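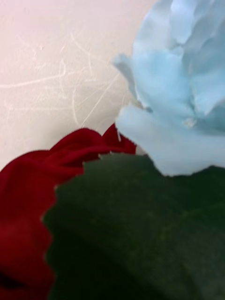

*Light blue, dark green and red, before sorting.*

## Sorting a mixed pile by color

Most guides want five or six piles. I don't buy it. Three will do for an ordinary household: pale, bright, dark.

1. Pull everything apart first. A bunched-up piece hides its own label and anything rolled inside it.
2. Put reds on their own until you trust them. Press a damp white cloth on an inside seam for a minute - if color comes off, wash that piece alone.
3. Light blue goes with the pales, whatever the label on the detergent promises.
4. Dark green goes with the darks, inside out.

Larysa Harasym swears by color-catcher sheets. I've used them and still ended up with pink socks, so I sort.

Check for snags as you go. Don't pull a loose thread - push it through to the back with a blunt needle.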